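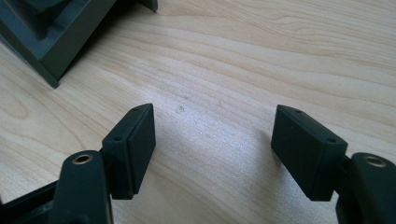 Light-colored wooden tabletop

Table Care and Orders: Frequently Asked Questions

These questions cover tables ordered from the Etova workshop in Utedton. For chairs and benches, see the seating page. If your table came with a printed care card that says something different from this page, follow the card.

What finish is on my table?

Every table that leaves the shop has a hardwax oil finish unless you asked for lacquer. The finish is named on your invoice, on the line under the wood species. If the invoice is long gone, look under the top near one end. There is a stamped code there. Codes ending in H are oil and codes ending in L are lacquer.

How do I clean it day to day?

Use a soft cloth wrung out in plain water, then a dry one. For grease, add a small drop of dish soap to the water. Wipe along the grain. Do not use spray polish, window cleaner, bleach or anything with ammonia. Melamine sponges are a fine abrasive and will leave a dull patch on oil and lacquer alike.

How long should I wait before using a new table?

You can eat at it the same day. The oil keeps hardening for three weeks after it leaves us, so during that time use placemats, wipe up water right away and leave off the tablecloth. Vinyl and rubber should stay off it completely for the three weeks.

Can I put hot pans on it?

No. Use a trivet or a thick board. A warm plate is fine. Coffee mugs are fine on a table past its first three weeks, though we still suggest a coaster if the mug is going to sit there all morning.

There is a white ring. What do I do?

A white ring is moisture caught in the finish. Leave it alone for two days first. Many rings fade without help. If it is still there on an oil finish, rub in a little maintenance oil with a white pad, wait ten minutes and wipe everything dry. On lacquer, please write to us before trying anything.

A black ring or spot is different. That is a reaction between iron and the wood, usually from a wet can or a cast iron pan. It has to be sanded out or treated, and we would rather see a photo before you start.

How often does it need oil?

Once a year is enough for most homes. A table that gets wiped down several times a day may want it every six months. Drip some water on the part you use most. If it beads, wait. If it soaks in and darkens the wood within a few minutes, it is time.

How do I apply the oil?

Clean the top and let it dry overnight. Put a very thin coat on with a lint-free cloth, working along the grain, and wipe off all of the extra after ten minutes. The surface should not feel sticky when you are done. Leave it until the next day before using it.

Lay used cloths out flat outdoors to dry, or soak them in water, before you throw them away. Oily cloths left in a pile can heat up and catch fire.

Can I sand out a scratch myself?

On an oil finish, yes. Start with 240 grit, sand with the grain, and cover an area a good bit wider than the scratch so you don't leave a dip. Re-oil when you are done. There is no need to go up to 600 grit – oil does not take well on wood that has been polished that smooth. Do not sand lacquer.
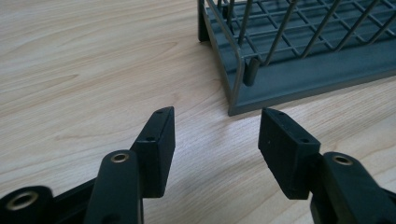 Saron Tamiru wrote in to say that she had followed the sanding steps on her own table and the repaired area came out lighter than the rest, and she wondered if she had used the wrong oil.

She had the right oil. Wood changes color with light, and sanding takes off the top layer and shows the younger color underneath. The patch will usually blend in over a few months. If the difference bothers you, sand and oil the whole top instead of one spot.

My table has a leaf that doesn't match. Is that a fault?

It is the same effect. A leaf kept in a closet has not had the light the rest of the top has had. Leave it in the table for a season and the two will come closer together. We recommend putting the leaf in for the first month after delivery for this reason.

A small gap opened up at the end of the top. Should I worry?

Wood shrinks in dry heated air and swells in humid weather. A top can change width by an eighth of an inch or more between January and July. The tops are fixed to their frames with slotted brackets that allow for this. Please don't tighten the bracket screws all the way down. If you see a crack that goes through the wood, or a joint that has come open, send us a photo.

How heavy are the tables?

The Mota dining table weighs 143 pounds with the legs on. The legs come off with the wrench taped under the top. Always lift the table to move it, with one person at each end, and never drag it. Dragging loosens the leg bolts.

Do you refinish older tables?

Yes, if we made them. Refinishing an oiled Mota costs $169 and takes two weeks in the shop. Lacquered tables are priced after we have looked at them. Bookings for the fall open in August and the October dates tend to go first. Pickup and return are extra outside Utedton.

Do you refinish tables by other makers?

No. Veneer can be very thin and we can't always tell what is under an old finish.

Where do I get the maintenance oil?

We sell it in small cans under the name Flastness, clear or white-tinted. Use clear unless your invoice says white. One can does a full dining top twice. Once opened, it keeps for a year with the lid pressed down tight.

Who do I contact about a repair?

Write to Velimir Vukadinović at the repair desk, using the contact form. Give the stamped code from under the top, and attach one photo of the whole table and one close-up taken in daylight. Replies usually go out within two working days. The shop phone is answered until 4 p.m.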